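Bench 2, July, notes started 7:40

Carrying on with the tidy-up task from the Pondcombe list. Question as written on the list: can the cell clear a table of mixed small things as reliably as a person would at the end of the day. My working answer before today was "hard things yes, soft things no." Still holding to that, with one change, see the brush notes.

Setup
Carpet top left on. Golnar wanted it swapped for the smooth board, because suction does badly on pile. I want pile, since most of the places this would ever work have a rug or a cloth in them somewhere. Curtain closed behind. Exposure locked. Gripper pads are the Roveck soft ones, second set; the first set has gone shiny at the tips and lets go of anything glossy.

Force limit unchanged from last week. Planner is the Tomdale build, with Anoma's patch for the wrist flip. The patch works. No flips all morning.

Runs
24 attempts before the break, one object per attempt, drop point is the bin to the side. 8 failures. Not spread evenly.

Red cube: no failures. Nothing to learn from it any more, but it stays in as a check. If the cube fails, the calibration is off and the rest of the session is worthless.

Blue brick: fine by the sides. When it comes in at an angle to the approach, the planner picks the corners about as often as the flats, and a corner grasp rotates the brick in the pads during the lift. It has never dropped one this way but placement is then off by a quarter turn. No matter for a bin. Would matter for a shelf.

Rubber band tub: slips once, on the lid. The grasp detector reads the contents through the wall and puts the object center too low. Tyyne suggests masking clear walls by hand for now. I would like to avoid hand masks, as every one we add is something a household would have to supply. Left as is. Note for whoever runs next: check that the lid is pressed down before starting. A spill on pile is a long job with tweezers.

White tube: two failures, both from squeezing. The width changes as the pads close, the controller reads that as slip and closes further. Same behavior as the sponge in the spring. Needs a cap on closing distance per object class, or a slower close. Oona has a slow-close branch that nobody has merged. Ask her.

Brush: this is the change. I had it filed under easy. It has a long rigid handle and ought to be. The detector prefers the head, as the dark bristles give it the stronger outline, and a grasp on bristles gives way under load. Two failures the same way, then I forced handle grasps and had no trouble. So the object is easy and the grasp choice is bad. Worth separating those two in the results table, which at present has one column for both.

Plastic bag: three failures. Reflections move with the wrist camera, so the outline is different in every view and the depth map has holes in it. When it does get hold, it has a fold of film and the contents swing. Marjatta's view is that bags should be out of scope for this year. I disagree. Half of what is left lying on a table in a real kitchen is in some sort of bag or wrapper. But I have no fix to offer.

Time
Slow. I cleared the same table by hand while the logger was restarting and did not finish my sentence to Golnar before it was done. The arm needs several minutes, most of it replanning after each pick. Guo asked in the call whether speed matters if it runs overnight. For a shop floor, perhaps not. For a kitchen table, people want it cleared before they sit down.

Training set stands at some 3,000 picks, nearly all of them rigid items. That explains a fair part of the above. Adding more cubes will raise the headline number and do nothing for the tube.

To do
- Split results column: object / grasp choice.
- Merge or reject slow close (Oona).
- Handle preference for long objects, try as a weight before making it a rule.
- Bag under diffuse light, one session, then decide with Marjatta.
- New pads on order, check with Anoma.
- Vacuum the carpet. Specks are showing up in the segmentation as very small objects, and it tried to plan to one.

Stopped 11:50. Layout for the afternoon block is below, bag kept in. 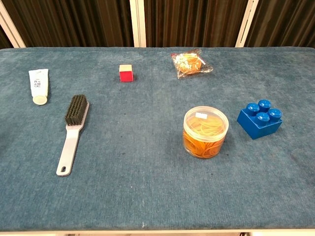 Bench 2, mixed set on carpet, tub and brick at right.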